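Home | Index | Grippers | Arms | Controllers | Recent changes

Ivlow comparison

The Ivlow comparison is a bench procedure for comparing two-finger parallel grippers on the same arm. It was drawn up at the Skorkholm workshop, which used it first on the Prerkeck and Nakpan grippers. Each gripper makes 40 attempts per object, with the controller settings left unchanged – only the finger pads may be replaced.

Objects are small household and office items placed on a white tabletop. A wrist camera records each approach, with both fingers kept in view.
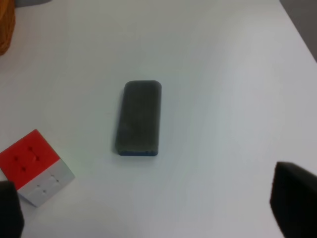

SKORKHOLM, October 2022

The wrist view covers a whiteboard eraser, felt side up, between and ahead of two black fingers, with a 2x2-style puzzle cube by the left one. Neither finger is in contact with the eraser. Felt is treated as a separate surface class in the procedure, as it compresses under the pads.

The first full series ran to 2,264 attempts, of which 167 were discarded for controller faults. Discarded attempts are listed but not scored.

Filed under: End effectors | Test methods

Comments

Does the 40 include retries after a slip?

No, a retry is logged as a new attempt.

The Nakpan page still gives the old pad width.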